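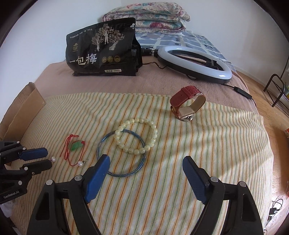 Monday, 10:15. Vilano build 67, touch input.

Carried on with the double-tap fault. On the older test phone, the bird (still the placeholder square) jumps twice on a single tap if the finger lands during a frame drop. Arif could not reproduce it on his own handset. Got it nine times in 200 taps with the background scroll switched on, none with it off.

Cause looks to be in the input queue. Touch-down is read once in the event handler and again in the catch-up step when the physics loop runs twice. Moved the read out of the loop and cleared the flag after first use. Another 200 taps, scroll on: no doubles.

Side effect: jump height is now slightly lower after a dropped frame. Zofia thinks players will notice at the narrow gaps from score 27 upwards. I doubt it, but have left the old value commented out in the config.

14:40. Score save. High score of 303 survived a forced close but went back to zero after an update over the top of build 66. Key name was changed when we merged the Koster branch. Put the old key back as a fallback — Ingrid to check that it does not overwrite a newer score.

Open:
Sound lag on first tap after resume. Not looked at.
Ask Clyde whether the advert banner can load before the menu.
Store icon still the wrong size.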